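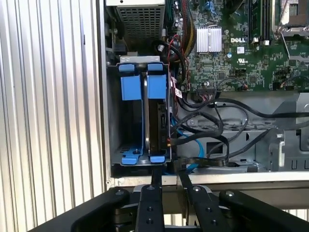 A reader in Serkville wrote to me after my last column to say that keeping an old computer going is a hobby for people with more time than sense, and that a new one would pay for itself in saved Saturdays. Fair enough! I've lost plenty of Saturdays. I'd still like to make the case for the old desktop, the big dull box under the desk, because I think we've been talked out of it too easily.

My own is nine years old. I write on it, do my taxes on it, keep nearly 4000 photos on it and play the same two games I have always played. In December it started freezing whenever I had more than a few browser tabs open, and I did what everybody does, which was to look at new ones online and feel bad about the prices. Then I spent a tenth of that on more memory and a solid state drive, and the thing woke up. It starts before I've sat down properly. I went around telling people about it for a week (my apologies to everyone at the bus stop).

What I love about a desktop is that it's made to be opened. You can get at the parts. If the drive dies you replace the drive, and the rest goes on as before. Try that with most of the thin laptops on sale now, where the memory is soldered down and the battery is glued in, and one bad part can send the whole machine to the recycling bin.
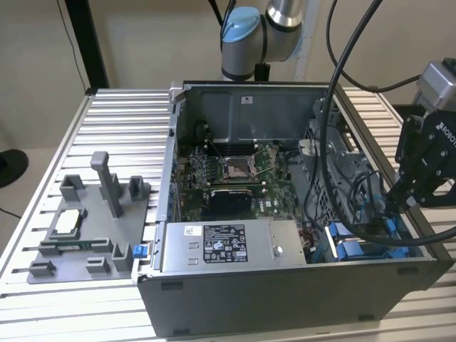

And it teaches you something, too. I was a grown adult before I knew what memory did, or why a computer could have loads of free storage and still crawl. I learned it from a library book and a cheap screwdriver, on a kitchen table, with the power cord pulled out and my heart going like mad. After that, the ads made more sense to me. I could look at a list of numbers on a store shelf and tell which ones mattered for what I do and which were there to bump up the price.

There used to be a shop on Rolland Street called Prello that sold used parts out of plastic tubs. You'd walk in with a dead fan and walk out with a working one, plus a long opinion about thermal paste that you hadn't asked for. It closed, and the space is a phone store now. The phone store is perfectly nice, but when I asked them about a cracked charging port they offered me a trade-in before I'd finished the sentence.
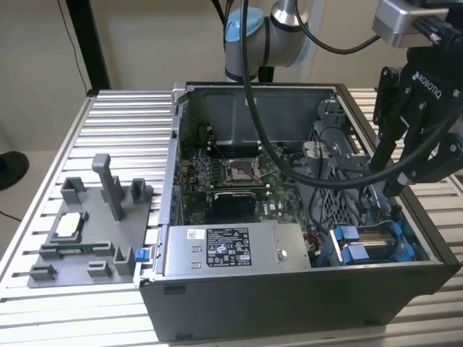

So is an old desktop always worth fixing? It depends on what has failed and what you use it for. A drive, a fan, a power supply or a stick of memory is usually cheap enough to be an easy decision. A dead motherboard is harder, and if you edit video for a living you may well be better off starting over. I'm not sentimental about it. Power use counts as well, especially if the machine is on all day, and so does the operating system, which has to keep getting security updates or it shouldn't be online at all.

But most of us don't edit video for a living! Most of us write emails, pay bills, watch things and look up how long to boil an egg. A decent desktop from years back can do every bit of that, and the stuff that makes it feel slow is very often the stuff that's easiest to swap.
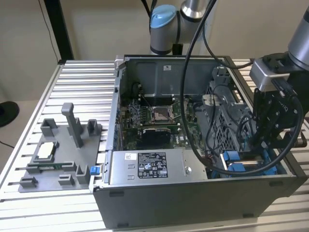 I'd also like to see stores and makers help out a little more. Print the repair manual, or at least put it somewhere I can find it without making an account. Use ordinary screws. Sell the parts for longer than the warranty lasts. The Sellow library branch has started lending out tool kits the same way it lends out cake pans, with 5 kits to go around, and last time I checked there was a waiting list. People want to do this. They're a bit scared of it, as I was, and a kit with the right screwdriver in it goes a long way.

If you've got an old tower in a closet, get your files off it first, before you try anything else. Then look up the model number and see how much memory it can take. Mine had two empty slots the whole time I was complaining about it.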